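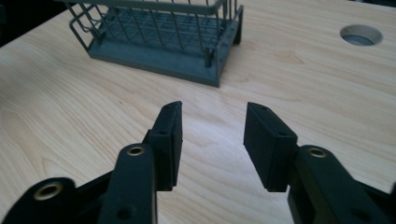

Fitting a Cable Grommet to a Wooden Desk

A grommet hole lets power and monitor leads drop straight through the desktop. The method below suits solid wood and veneered board. It does not suit glass or stone.

Before you start
Measure the largest plug that has to pass through, corner to corner, and buy a grommet whose inner opening is wider than that. The hole saw must match the outside diameter of the sleeve, not the rim. Check under the desk for rails, drawer runners and metal frame parts. Keep the hole at least 3 inches from the back edge.

Cutting
1. Mark the center point and press a small dent into it with an awl.
2. Cover the area with masking tape and mark the center again.
3. Clamp a piece of scrap board tightly to the underside.
4. Drill at low speed until the pilot bit comes out below.
5. Move the drill underneath and finish from there – this keeps the top face from chipping.

Finishing
Sand the inside of the cut with 120 grit, then 200 or finer. Brush out the dust. Seal the bare edge with two thin coats of varnish, letting the first dry fully. Raw edges take up water from spills and swell.

Press the sleeve in by hand. If it is loose, wrap one turn of tape around it. If it is tight, sand a little more – do not use a hammer on a plastic sleeve.

Feed the largest plug through first and the thin leads last.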